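Relocation of the Prirnville Campus Mail Center

Jan 8, 2019

The mail center at Prirnville has moved from the basement of Sterkside Hall to the first floor of the Skokus Building. Sterkside was its home for 21 years, and the sorting room there could no longer handle the volume of packages delivered each week during the fall term.

The new space has 40 parcel lockers and a service window with extended evening hours. Box numbers remain the same. Departments that still hold Sterkside keys are asked to return them to the front desk in Yin Library.
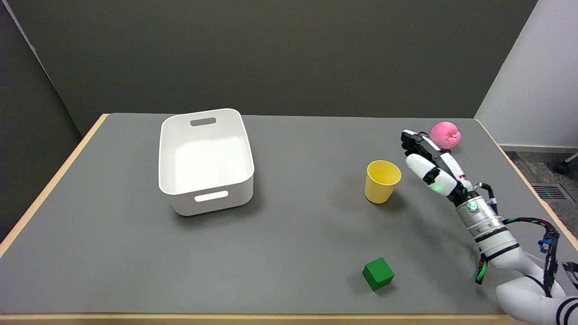
White bin and yellow cup on a gray table.

Sterkside's lower level will be converted into six faculty offices. Work there began in October.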